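Chapter 5
Planning for Things That Bend

By the end of Chapter 4 you had a planner that could move a rigid block from one pose to another without hitting anything. That's a real achievement, and if yours ran the first time, you did better than we did! Now we get to the fun part. Most of the things people want a robot to handle at home or at work don't hold their shape. Towels sag, bags crumple, and cords go wherever they like.

A block needs six numbers to say where it is. A cord needs a whole curve, and the curve changes as soon as you touch it. In the Cluvik library, which we use from here to the end of the book, a cord is stored as a chain of 74 short links with a bending stiffness at each joint. It's a rough model, but it's fast enough to run inside a control loop, and you'll be surprised how far it gets you.

The running problem for this chapter is the lamp task. Two arms share a table with a desk lamp and a power strip, and the software has to decide which arm takes hold of the cable, where along its length, and what the other arm should be doing in the meantime. Martti Honkanen wrote the first version of the task for his students at Prarnov, and Selamawit Seyoum later added the grasp scoring you'll meet in Section 5.2. 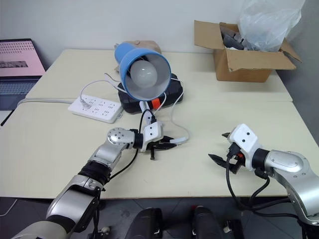
5.1 Where should the gripper close?

Look at the left arm, with its jaws closed on the white cable, and then at the right one, open and waiting above the table. Before either arm moves, the planner needs a list of candidate grasp points. Cluvik gives each one a score out of 100, and anything under 85 is thrown away. The score favours points with clear table on both sides — a finger needs somewhere to go — and takes marks off near a plug, a bend or another cord of the same colour.

That last penalty matters more than you might think. White cable on a cream tabletop is hard on a segmentation network, and two white cables are harder still.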